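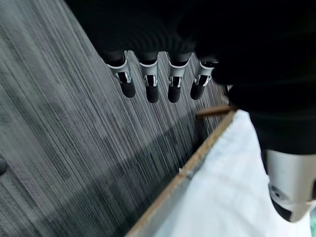 Attachment 1: black robotic hand, fingers pointing down, with the corner of a white-topped table or board.

**Ticket 1687**
**Product:** Vekumano pattern library, foundation templates (PDF)
**Pattern:** Heiskanen star, large block
**Opened:** August 10, 2023
**Handled by:** Kamarul Govindasamy
**Status:** Closed

## Problem as reported

Customer bought the Heiskanen star and printed all the foundation sections. The finished block came up well short of the size on the cover sheet. She made a second one with a more careful seam allowance and it was the same size as the first. She asks if the pattern is wrong, as she has already cut the background fabric for the whole quilt.

Printer is a Rukeo, bought in May. She has made other patterns from us before that and had no trouble with size. Prints from the browser, on A4.

## Log

**Entry 1.** Asked the customer to measure the test square on the first page, outside edge to outside edge of the printed line. It should be 2 inches. Also asked for the browser name and whether the print window says "Fit to page", "Shrink to fit" or similar.

**Entry 2.** Customer replied. Test square is just under an inch and three quarters. She had not measured it before sewing. The print window says "Fit to printable area" and she doesn't remember choosing it.

**Entry 3.** That works out at 86 per cent, which matches the block she described. Opened the master file here and printed page one on the office printer. Square is correct. Checked the longest seam line on section B against the drawing and that is correct too. Pattern file ruled out.

**Entry 4.** Sent these steps:

1. Download the PDF and save it. Don't open it from the link in the order email.
2. Open the saved copy in a PDF reader.
3. In the print window, find the size options and set scale to 100. "Actual size" is the same thing.
4. Untick "Choose paper source by page size" if it's there.
5. Print page one only and measure the square.

**Entry 5.** Customer followed the steps. Square is bigger but still not right, short by roughly a sixteenth. She sent the settings over as text. Scale is correct in the PDF reader, but the Rukeo driver has its own page, and on that page "Borderless" is switched on.

**Entry 6.** Looked up the driver settings. With borderless on, this driver rescales the page after the reader has sent it, so the reader can say one thing and the paper another. Asked her to go to Printer properties, then Layout, turn borderless off, and click Apply before OK. If she only clicks OK the setting goes back when the window is next opened. Same test as before, page one only.

**Entry 7.** Customer confirms the square is now 2 inches both ways. She has reprinted section A and laid it over the old one and can see the difference. Will print the rest tonight.

**Entry 8.** Further question from customer: can the blocks already sewn be saved? Told her they can't be mixed with full-size blocks, as the points won't meet the sashing. They could be used together in something smaller, or framed with a strip on each side and trimmed to size. The background fabric she has cut is still right, as it was cut from the chart in the instructions and not from the printed sheets.

**Entry 9.** She also asked about paper. She's been using Mirenier foundation paper, which is thinner than ordinary copier paper, and wondered if it was being pulled through the printer unevenly. Asked her to measure the square across and down on that paper. Both the same, so the paper is fine. Suggested feeding it from the rear tray a few sheets at a time if it starts to crease.

## Cause

Two separate settings, "Fit to printable area" in the browser and "Borderless" in the printer driver. Nothing wrong with the pattern.

## Follow-up

- Help page on printing templates only mentions the reader setting. Add a paragraph on driver settings, with the borderless option by name.
- Move the test square note from the foot of page one to the top, in bold.
- Cover sheet to say "measure before you sew". Kamarul to send wording to the pattern editor.
- No refund requested. Customer happy for the ticket to be closed.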